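About Skumano

Skumano is an engineering workshop specialising in robot handling. We build the tools that record how people pick up, turn and put down everyday objects, and the software that turns those recordings into motion a robot can repeat. The workshop opens to visitors on one Tuesday each month, with sessions at the bench and time for questions.
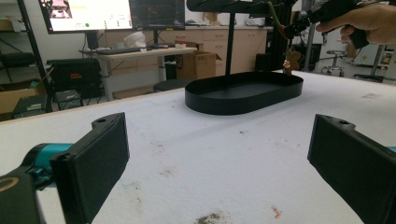

Bench work at Skumano with the black oval tray.

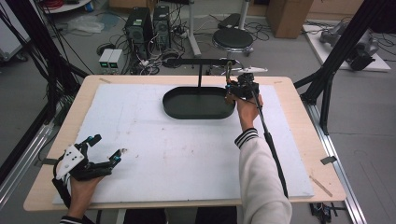 What we do

Work is divided between two groups. The hardware group, led by Hatsue Hirano, designs grippers, finger linkages and mounts. The software group, led by Faustino Tapia, handles recording, time alignment and training. Both groups share one floor, and most faults are traced by people from each side standing at the same table.

Our main product is Clitix, a recording package that stores joint angles and camera images against a single clock. It runs at 200 samples per second on each channel. Pistus is the companion tool for checking recordings before they are used. It flags dropped samples, saturated sensors and sections in which the operator's hand leaves the calibrated volume. Flagged sections are reviewed by a person and either trimmed or discarded.

Open days

An open day lasts from 10 am to 4 pm. Groups are limited to 17 people, and children must be with an adult. Each group attends a short talk on safety and then moves to the benches, where staff carry out a handling task at normal working speed. We do not speed up or rehearse the task for visitors, so stoppages for recalibration should be expected. They usually take a few minutes.

Visitors may try a hand-held gripper on a separate bench. Long sleeves should be close-fitting at the wrist. Rings and watches must be removed. Please keep bags off the floor near the rails and do not step over cables.

The afternoon session covers data. Faustino Tapia takes one recording through Pistus from raw file to accepted file and explains the rejection criteria. Hatsue Hirano then answers questions on wear, backlash and finger pad materials. Notes from the talk can be collected at the door.

Schools and colleges

Technical courses can book a separate visit during term. We ask for seven days' notice and the name of one member of staff who will stay with the group throughout. No previous knowledge of programming is needed.

Finding us

The workshop is on the ground floor of the Villa building, with level access from the car park. Bookings are taken at reception by telephone or in person. Places for January are released in the first week of December.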